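Humanoid arm drifts down during long tasks, how to set up cables and zero position?

Asked in: Robots and Automation > Setup and maintenance
Tags: humanoid, calibration, cable routing, wrist

I am responsible for one humanoid in a test bedroom. We practice tidying tasks on a bed, mostly soft toys and a plastic basket. The machine works on cable and not on battery.

My problem is the following. After the morning calibration the hand arrives at the correct height over the basket. After 100 cycles or so it arrives lower, and by the afternoon the difference is 7 mm. When I run the zero routine again, it is good, but then the same story begins from the start. The error log shows nothing except one warning, code 121, which the Pronasus manual explains only as "joint deviation, check load."

I already tightened the screws of the wrist flange and changed the mattress cover for one that is more tight. The counter in the service menu says 2,988 hours, if this is important. 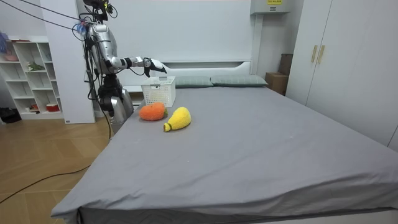
What I would like to know:

1. Should the wires at the forearm be fixed to the arm, or must they have free length?

2. Is it normal to repeat the zero routine at noon?

Thank you in advance for every advice.

3 answers

Answer from rirkia_bench (accepted)

I had nearly the same with our unit, also with code 121. Please check in this order.

First switch off and support the arm. Then move the elbow and the wrist by hand through the full range and watch the wires. They need a free loop at each joint, but between the joints they should be held to the segment. On your forearm they hang loose, so I would begin there. Use soft hook tape and not hard zip ties, because the hard ones cut the jacket after some weeks.

Second, do the zero routine when the joints are warm. Let the arm move without load for twenty minutes, then calibrate. With us this removed more than half of the drift.

Third, look at the shoulder and not only the wrist. A very small error in the shoulder becomes big at the fingers when the arm is stretched out. If you can place the robot closer to the bed, the arm does not need to go so far.

To your question 2: once a day should be enough. If you need it two times, something is moving that should not move.

Answer from Sheehan

update the firmware. fixed it for me

Answer from Caoimhe Costello

I agree with the first answer about warm joints. I would only add the belt in the elbow. At over 2,000 hours ours was stretched, and the Tudness kit with the new belt and tensioner took one afternoon in December to install. Mark the old position with a pen before you open the cover. I forgot it and had to calibrate the complete arm again.

Comment by the asker

I fixed the wires with hook tape and calibrated warm. The difference in the afternoon is now 2 mm. The belt I will check next, I must first order the cover seal.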